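Help Wanted: Saturday play room helper at Cocco (and a few families to try things out!)
Posted Oct 3, 2021

Hi there! I run Cocco, a small toy library and play room on the second floor over the hardware store in Jurville, and I'm looking for one more person to help me on Saturdays. I'm also looking for families who'd like to come in for a new set of play sessions, so if you're not after a job, skip down a bit, that part may be for you.

First the job. It's 6 hours every Saturday, nine to three, with a paid lunch. You'd be setting out toys before the first group, sitting on the floor with toddlers (a lot of floor, bring comfortable pants), checking toys in and out for our members, and putting everything back where it lives. We have 300 toys on the shelves right now and each one has its own card, so if you're the kind of person who can't leave a puzzle with a piece missing, I think we'll get along great.

You don't need a teaching degree. I'd like it if you've spent real time with kids under five, whether that's your own, your sister's or a whole daycare full of them. You do need to be okay with stairs and with lifting a full toy bin, and you'll have to pass a background check, which I pay for. The pay is $112 per Saturday to start. I know that won't make anyone rich! It goes up after your first three months, and you can borrow anything off the shelves for free for as long as you work here.

Now the sessions. We're calling them Ondov mornings, after the street we're on, and they're for kids between eighteen months and three years, with one grown-up each. I keep them very plain on purpose. One table, one basket, a few wooden blocks in good strong colors, and a lot of time. Some kids put blocks in and take them out for half an hour. Some want to name every color, and some want to wear the basket. All of it is fine with me.
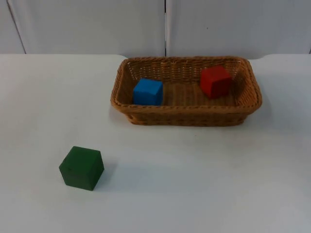

A green one that stays out by itself is the whole game at our house, wrote Drurkent Mom on our message board after the September tryout, and she added that her son won't let anyone put the last block away until he has said good night to it. She also asked if older brothers and sisters can come along. Yes, they can, as long as they'll let the little ones go first.

I'm hoping for families who can make it to four mornings in a row, because the kids get so much more relaxed once they know the room. There's no fee. What I'd ask from you is a short chat with me at the end of each morning, about what your child went back to and what got boring, so I can decide what to buy next (or what to quit buying). I jot it down in a notebook and that's as official as it gets. I don't need last names for that.

The helper would be part of these mornings too, mostly getting the table ready and wiping the blocks down between kids. Wooden blocks get a damp cloth and then a dry one, never a soak. The wicker gets a soft brush. I'm fussy about that, I admit it, but I'd like our baskets to last and I'd much rather spend the money on toys.

To apply for the job, send me a note with a few lines about yourself, when you could start, and a toy you loved as a kid. No formal resume needed, though I'll happily read one. For the sessions, tell me your child's age, any allergies, and whether mornings or late mornings suit you better.

You can drop either one in the mail slot at 58 Ondov Street, Jurville, or hand it to me at the desk any Saturday. If you're coming over from Drurkent, the bus stops right across from us. Park your stroller at the bottom of the stairs, and ring the bell if you need a hand getting up!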